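Progress report to the Nazari Fund
Equipment planning grant, second reporting period
Prepared by Amerley Tsikata, 25 Jan 2023

You asked for an account of where the planning money has gone and what we mean to buy with the rest. The short version is that we have spent less than we said we would, mostly on padding, and that the shopping list has changed shape twice since June.

The work itself is going along. Two-handed recording at the small table is now a normal part of the week, and Santino Fuentealba has stopped putting it on the calendar in capital letters. We are using hand-held grippers for this stage and holding off on arms until we know what we want the arms to do. Our first proposal had this the other way around. Your reviewer said so at the time, and we thank her through gritted teeth.
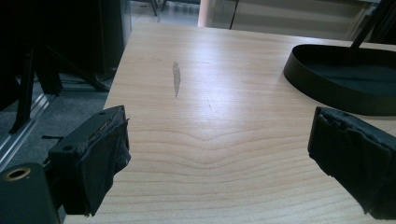 Gripper fingers over the work table, with the padding showing some wear.

Finger padding was budgeted as a one-time cost. It has been moved to consumables, where it should have been all along. We asked for quotes from Posach and Druteck. Posach sells a molded pad that looks lovely in the catalog and comes only in packs of 58, a number they declined to explain. Druteck will cut to size but wants a minimum order of $2000. For now we wrap our own, and Zuweira Alhassan has become faster at it than she ever wanted to be.

Storage was the other surprise. The original line assumed we would delete the bad takes. We don't delete the bad takes, because Vasiliki Tsoukalas keeps finding uses for them – usually a day after somebody proposes clearing the drive. The present plan is $1536 for extra disks, moved over from travel. We weren't going anywhere. 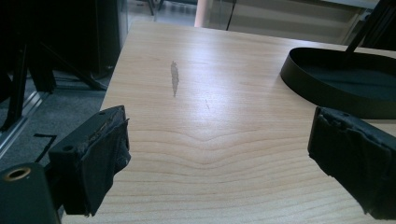
Will the project still need two robot arms by the end of the grant?
That depends on the Dokgate review. If the hand-held recordings are good enough to train on, we would buy one arm first, test it, and ask to carry the remainder forward. If they aren't, we would lease a pair and skip the purchase.

Bernice Abubakari has drafted both versions of the budget so that the review doesn't hold up the order. The lease version is uglier on paper and includes a service contract that runs to 10 pages, most of them about what the vendor won't service.
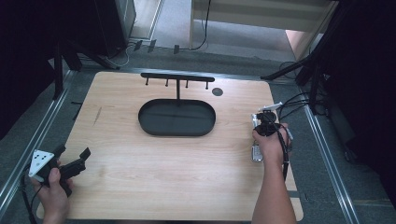

Photo: Santino Fuentealba / Dokgate project

A few smaller requests. We would like approval to buy a second set of cables, to be charged to the general line. We would also like to replace the work table, whose top has picked up some marks. This can wait for the next period if the Fund prefers, and the table has raised no objection.

Still open on our side:
Written quote from Posach for a smaller pack
Lease terms, second draft (Bernice)
Revised storage line, for your signature
Decision on carrying funds forward

Please send questions on the figures to Bernice and complaints about the tone to me.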